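A pushing arm on a pegboard table

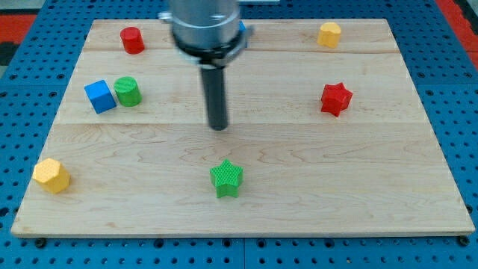

The rod over the maple-coloured board, with the coloured blocks set out.

The arm lives in a shared workshop in Vurnberg, on a bench its builder rents by the month. The project is called Lunar, after the name on a box of bearings that was used to store its first parts. The builder, a maintenance fitter by trade, asked for the article to stick to the machine.

It pushes blocks. A camera feeds a small computer, the computer picks a block and a direction, and the arm lowers a plain black rod and slides the block across the wood. There are no fingers on it. "I had a gripper on the old arm and spent most of a winter mending it," the builder said. "A rod has one failure, and that's bending. I can see when it's bent."

The rod hangs from a black collar below the silver housing, with clamps out to either side. The collar is the third version. The first two slipped under side load, which meant the tip drifted during a run and the software went on believing it was where it had been at the start. The present one is clamped and checked with a feeler gauge before each session. Asked what sort of error is acceptable, the builder said that anything under a millimetre at the tip disappears into the error from the camera.

The table is blue pegboard in panels. The builder got it from Orberg, a fittings supplier that was clearing out display stands, and put it on a steel frame underneath. "The hole spacing is even enough to calibrate from. I measured 192 holes before I trusted it, and 6 were out. I marked those on a drawing and I don't use them."

The board on top took longer to settle. Painted chipboard was tried and dropped because the blocks stuck at low speed and then jumped. The planked board slides better, although the seams still matter. A block pushed across a seam can catch on one corner and turn. The builder has not sanded the seams any further. "The program should cope with that. If I make the surface perfect I've only moved the problem to the next table."

On the shapes, the answer was short. Cubes are easy to push straight if the rod meets the middle of a face. Cylinders roll off to the side of the rod. Stars are the worst, as the tip can lodge between two points and drag the piece round with it. The heart behaves like two different blocks depending on which end is pushed.

The log for September holds 701 pushes. Of these, 157 were thrown out, most of them from one evening when the camera bracket had worked loose. The control code began as a plotter program by Mladenović, a small kit maker, and the builder reckons some of it is still in there, mainly the part that handles stopping.

Next on the list is a stiffer camera bracket, then a load cell above the rod. The wiring for the load cell is already run. The amplifier board is on order.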